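Rorkville Adult Reading Program
Progress report to the Higuchi Fund, June

Classes ran at both sites, Ivcombe and Tirness, for the full period. We lent out 782 books, most of them from the easy fiction shelf. Attendance held at 95 percent in Ivcombe. Tirness was lower during the bus route changes and has since come back up.

The evening writing group started in May and will continue through the fall. Spending is within budget except for printing, where paper costs went up. We moved money from the travel line to cover it.

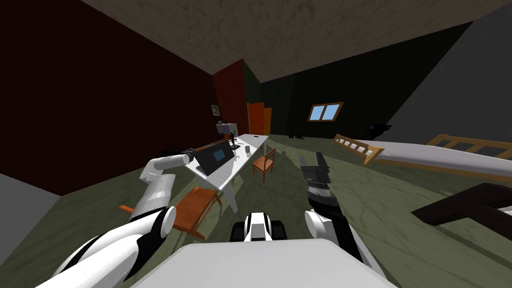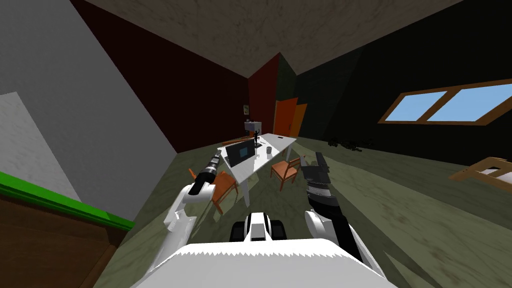
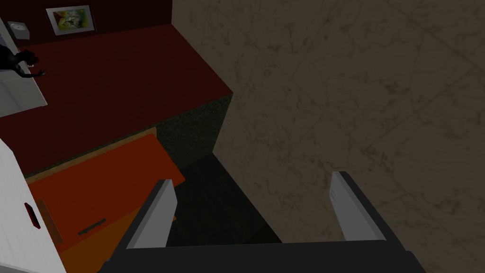

Computer-rendered interior views. The long white table is in the first two.

Still to do: order the second set of workbooks, finish the learner survey, and find two more tutors for Tirness. The survey results will be in our next report. We are not asking for any change to the payment schedule.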